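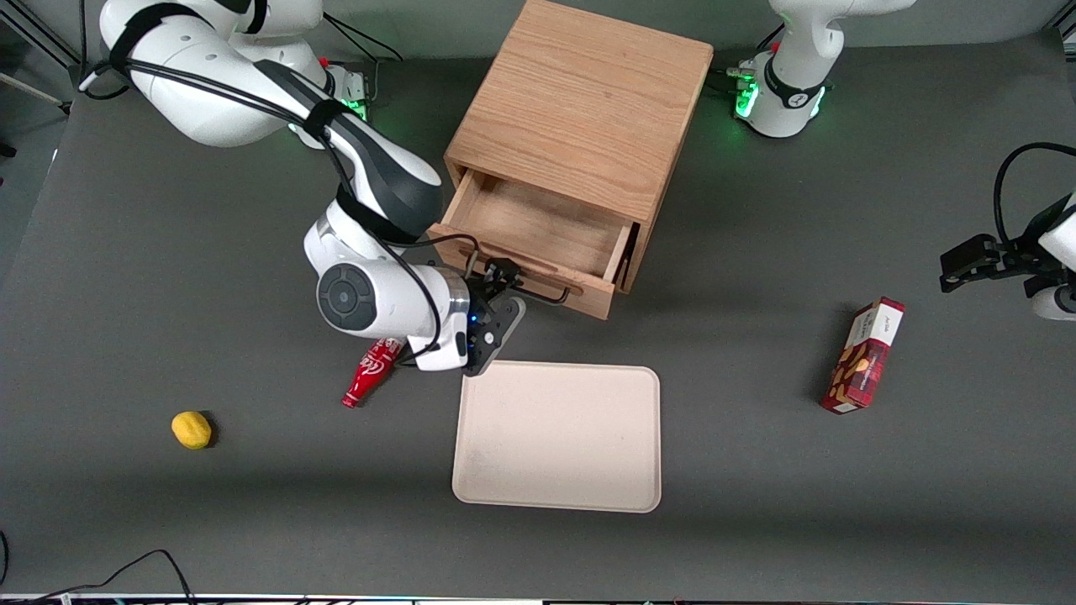

Restringing at home: tension loss after the first month

April 17, 2020

I bought a drop-weight stringing machine from Plistby last year and have been keeping a log of string bed stiffness on my own rackets ever since. A few people in the comments asked for the method, so I am writing it up while the courts in Bromatstead are closed and the strings are not being hit with.

The rackets are three copies of the same 98 square inch frame, 16x19 pattern, matched by me for weight and balance with lead tape under the bumper guard. All three are strung with the same polyester at 52 pounds on the mains and 50 on the crosses. One gets a 10 percent pre-stretch, done by hand against a door handle before mounting. One is strung straight off the reel. The third has a synthetic gut cross, which I added later and which has the least data behind it.

Stiffness is measured with a phone app that listens to the string bed when it is tapped and converts the frequency to a tension figure. I don't trust the absolute number. It depends on the string gauge and density you enter, and manufacturers round both. The change over time is more useful, so I record the raw frequency in hertz and ignore the pounds. Each entry is the median of five taps, with the dampener out, holding the racket by the throat.

The log has 829 taps in it. After throwing out the ones where the app picked up the refrigerator or a passing truck, 745 are left.

The largest drop comes in the first 24 hours, before any play at all. On the straight-off-the-reel racket the frequency fell 5 percent overnight. The pre-stretched one fell 3 percent. After that the two curves run close to parallel for as long as I have been measuring. Pre-stretching seems to move the early loss to before the knots are tied and does little else. It also makes the string stiffer to weave, and my crosses took noticeably longer.

Temperature matters more than I expected. A racket left in the garage reads low on a warm afternoon and comes back up by the next morning. I now leave everything indoors for two hours before a reading. Entries made before I started doing this are marked in the spreadsheet, and I have left them out of the percentages given earlier.

On the machine itself: the Dundico clamps I fitted as a replacement hold better than the stock ones, but the teeth need cleaning with alcohol every few jobs or they slip on thin gauges. A slipping clamp loses more tension than a week of hitting. If you see a shiny ghost mark on the string next to the clamp, pull that main again.

Next I want to compare a reel of the McIntyre multifilament at the same reference tension. It should arrive in May. I will keep the same frames and the same tap procedure, and will string two of them on the same evening so the first-day readings line up.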